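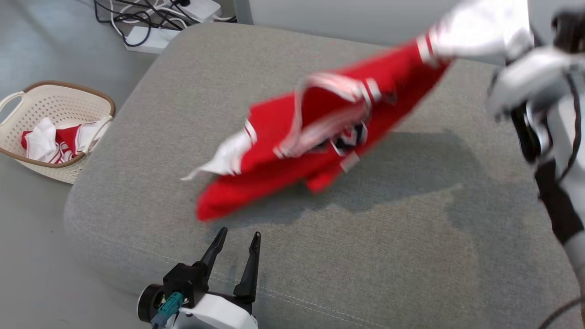

2 min read · 7 replies

Multi-finger hand vs. parallel jaw for garment pickup

torquebudget
Running a comparison on a two-arm setup: white multi-finger hand on one side, two-finger parallel gripper on the other. The task is to lift one garment, swing it over the gray cushion and lay it down for folding. The test item is the red jersey with white trim. The hand is a Fekete, the jaws are Floller stock with black fingers. Same controller for both, camera at the head.

Over 300 pickups the hand dropped 61. I have not run the jaws for the full count yet. Most of the drops come during the swing, after a clean lift.

mid_latency
What speed are you swinging at? The jersey is a red smear over the cushion. If your camera is feeding the policy at that point, it has very little to work with. I would fix exposure before blaming either end effector.

torquebudget
Exposure is on auto. The policy does use the head camera through the swing. Wrist cameras are on order (Cutadlow, global shutter), expected in December.

knurled
Disagree with the above. Blur in the swing matters little if the grasp is already closed. The problem is where you grab. The hand has the jersey by one end and the rest of the cloth trails off across the cushion. All that fabric pulls on a few fingertips. Jaws pinch a smaller area but hold it harder. For a single layer of knit I would take the parallel gripper every time.

mid_latency
Closed does not mean secure. If the cloth creeps during the swing you need to see it creep.

knurled
Then log motor current. Cheaper than a camera.

p_clearance
We did this last year with towels. Jaws won on single items and lost badly when picking from a basket, where they took two pieces at once. OP has another red and white garment in the basket, so this will come up. Color segmentation will not separate them either. Suggest testing basket pickup and cushion pickup as different tasks with different numbers.

Also, secure that gray cable on the left of the jaw housing, at the teal connector. We lost a connector in that position after 80 cycles.

torquebudget
Agreed on splitting the tasks. The 300 were all basket pickups, so the figure says nothing about regrasping from the cushion. Will add strain relief.

On current logging: the Clasance controller reports it for the jaws but only gives a summed value for the hand. I can't isolate a finger.

knurled
Summed is enough to catch a slip. Look for a step down mid-swing.

mid_latency
A summed value will also step when the arm decelerates and the cloth load shifts. Run an empty swing and a swing with a fixed weight first, or you will be reading noise.

torquebudget
Will do both baselines. Plan is about 2000 pickups in total, split evenly between end effectors, exposure locked, swing speed unchanged for the first half. Raw logs will go in this thread.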